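Print this page | E-mail this page

Workshop notebook, April, Tranetton bench 2
Entry: stacking and tidying, both arms

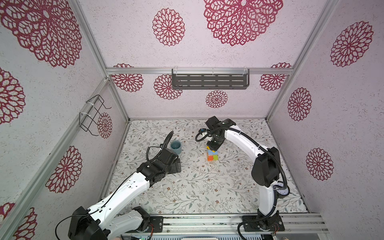

Photo: A. Pathak / Tranetton workshop

Question carried over from Ackroyd's visit: could the pair clear a child's table yet? My answer is still no, with figures.

Cubes first. 1058 attempts logged on the right arm since the gripper fingers were changed, 782 counted good (stack stands unaided after release). Failures are mostly at release. The yellow on top of the blue is the worst case, as the fingers hide it from the overhead view.

Cup: left arm only. Grip on the rim is tolerable. Handover to the right arm not attempted; the coiled wrist cable needs a proper clip before I let both arms near the middle together.

Patterned floor and walls stay in. Plain grey flattered the Pramico vision code, and kitchens are not plain grey.

Time per tidy is 78 s. Edmund does it in the time it takes to say so.

To do: re-tie wire at left base. Ask Stirkik about softer finger pads. Ashok to rerun the release test at lower speed, same start positions.

E. Ostrowski

Contact the workshop | © Tranetton | Back to top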